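Leave Requests and Approvals: Frequently Asked Questions

Category: Help Centre > Time Off > Tarno for Teams

Print this page | E-mail this page

Hello, and thanks for stopping by! Most of the questions we get about leave in Tarno come up in the first couple of weeks, when a team is moving off paper forms or a shared spreadsheet and everyone is still finding their feet. Flurina Danzer from our support desk has gathered the ones she answers most often, and Damian Ruchti, who looks after the approvals side of the program, has checked her answers over. If yours is missing, please write to us — we're glad to hear from you.

Who can ask for leave in Tarno?

Anyone with an active profile. That includes casuals and people on a fixed contract, although whether they build up a balance is up to you. If you'd prefer that casuals only mark themselves unavailable, switch their leave policy to "Unavailability only" and the balance will disappear from their home screen, which saves a good deal of confusion around the holidays.

Do I have to set up separate policies for each location?

You don't, but plenty of people do. A policy is just a bundle of rules (how much leave, how fast it builds up, who approves it), and you can attach the same one to as many locations as you like. If your shop in one province or state follows different public holidays from your warehouse in another, keep one policy and attach two holiday calendars. It's much easier to look after in the long run.
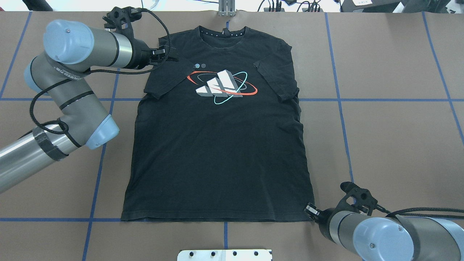

Black T-shirt with a printed graphic, laid out on the work table.

Someone's request has been sitting there for days. Where did it go?

Nine times out of ten it has gone to an approver who is away. Open the request, click "History" and you'll see whose name it's waiting on. An administrator can reassign it from the same screen. To stop it happening again, give every approver a backup under Settings > Approvals. The backup only receives requests while the main approver is marked as on leave, so they won't be pestered the rest of the year.

Can I have more than one level of approval?

Yes, up to 2 levels on the standard plan. The second approver sees nothing until the first has said yes, and if the first says no, the request simply goes back to the employee with whatever comment was left. Please do leave a comment! A bare "Declined" at seven in the morning is a rotten thing to find on your phone, and it nearly always leads to a phone call that a single line would have spared you both.

What happens if a person asks for more leave than they have?

By default Tarno lets the request through with an orange warning and leaves the decision to the approver. Some businesses are happy for people to go a little into the negative, particularly new starters with a wedding or a trip already booked. If you aren't, tick "Block requests over balance" in the policy.

Can leave be taken in hours?

It can. Full days, half days and hours are all supported, and you can allow any mixture of them. 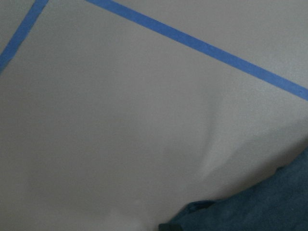

Hours are worked out against the person's own roster, so somebody on short Fridays who takes the Friday off is only charged for the hours they were due to work. If a person has no roster, Tarno falls back on the standard day in your company settings, and that's worth a quick look before you invite the whole team.

Does approved leave show up in the roster?

Straight away. The person is shaded out for those days and you'll be warned if you try to give them a shift. You can still go ahead if they've kindly agreed to come in, but remember to cancel the leave as well or their balance will be short.

Will it work with our payroll?

We have direct links to Westix and Zamfir, and a spreadsheet export for everything else. We're also working on a link to Parley, which we hope to have ready for testing in October. If you'd like to be in the test group, send Flurina a note and she'll add you to the list.

Can I import old balances?

Yes, and we'd encourage you to do it before anyone makes their first request. Download the template from Settings > Import, fill in one row per person and upload it. Balances can be corrected by hand later on, and every correction is kept in the person's leave history along with the name of whoever made it.

Last updated: September 26, 2018

Tags: leave, approvals, rosters, time off

166 people found this page helpful | 13 comments | 17 shares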